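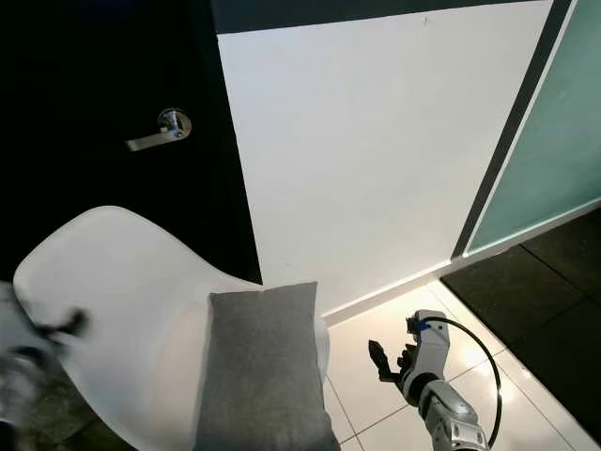 What's the best way to keep a loose cushion from sliding off a moulded plastic chair?

Put a non-slip layer between the two, either rug underlay cut to size or a couple of silicone dots on the back of the cover.

Forum > Home Office and Small Business > Furniture

tealdoor
Posted 1 August 2020
We've got white plastic shell chairs in our front office, the one-piece curved sort, and a grey rectangular cushion for each. The floor is glossy beige tile so everything moves. People sit down, the cushion goes sideways, they get up and it's on the floor. I've been standing them up against the backrest at night so the cleaner can wipe the seats. Any fix that doesn't involve glue? The chairs are Stideo, bought second-hand.

gumnut_36
Rug underlay. Cut it 2 cm smaller than the cushion all round so it doesn't show. Mine has lasted since last September.

brickveneer
Underlay left a yellow mark on my white chairs. Took ages to get off with bicarb. I'd go with ties, but a shell chair has nothing to tie to, so you're stuck.

gumnut_36
Which underlay? The cheap rubbery stuff does mark. The open mesh kind hasn't marked mine.

brickveneer
No idea, it came off a roll at the hardware store. Either way I wouldn't leave any of it sitting on white plastic in the sun.

Trutmont_fan
Wrong shape of cushion. A rectangle on a curved seat is only touching in a few spots. Get a round pad or one made for shell chairs. I paid $12 each for mine and they stay put with nothing under them.

tealdoor
I like the rectangular ones though. They do double duty as back support, and a couple of our regulars ask for them.

Trutmont_fan
Then use them as back cushions and leave the seat bare. You can't have one cushion do both jobs on a slippery chair.

lino_and_tile
Disagree with that, plenty of people do both. Check what the cover is made of first. A textured fabric grips better than a smooth one. And put felt or rubber feet on the chair legs, depending on whether you want them to slide. On polished tile I'd go rubber. Felt picks up grit and scratches.

brickveneer
Agree on rubber feet. Check they're the non-marking type.

tealdoor
Ordered a roll of the mesh underlay and a pack of rubber feet. I'll try two chairs first and lift the cushions at the end of each day so nothing sits on the plastic overnight. Will post if I get any yellowing.

gumnut_36
Wash the mesh in warm water when it stops gripping. It's usually just dust.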